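About Covow

Covow makes and looks after artificial plants and flowers for places where real ones don't last: dental offices, hotel lobbies, windowless meeting rooms, restaurants with a heater over the door. We sell to businesses and to the public, and we rent arrangements by the season to customers who would like a change a few times a year.

Sugeng Latuheru started the company after 3 years of watering office plants for a living. Much of that job was replacing ficus trees that had been put next to an air vent. A customer on Jerberg Street asked him for something that could stay in a dark stairwell, and he made up two tall vases of silk branches in his garage. The stairwell still has them, although the branches have been changed since.

Bushra Rind joined the following February and runs the design side. She trained as a florist and still puts an arrangement together the way she would with fresh stems – the large heads first, then the filler, then the greenery. She keeps a notebook of what is in bloom each month, and the seasonal ranges follow it fairly closely. You won't find tulips in our fall list.

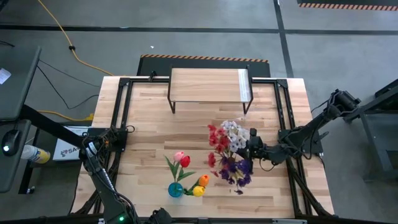
Most of our stems come from two suppliers, Urkent for silk and Saragih for the soft-touch and latex types. We order samples before we add anything to the catalog and leave them on a sunny windowsill for several weeks. Reds and purples fade fastest. If a color doesn't hold up we don't list it for window displays, and the product page will say so.

Rental customers get a visit every season. We take away the old arrangement, clean it, and bring the new one. Dust is the main problem with artificial flowers, and a hair dryer on the cool setting takes care of most of it between visits. Please don't use furniture polish on the leaves – it leaves a film that holds more dust.

We currently look after arrangements at 39 addresses, nearly all of them within an hour's drive. Outside that area we ship boxed arrangements, which need a little bending and fluffing when they arrive. A printed sheet in the box explains how.

The showroom is at 2211 Jerberg Street, on the ground floor, with parking behind the building. You can come in without an appointment until 4 p.m. For weddings and large orders, call ahead so that Bushra can set aside time. Bring a photo of the room and, if you have one, a paint chip or a piece of the fabric.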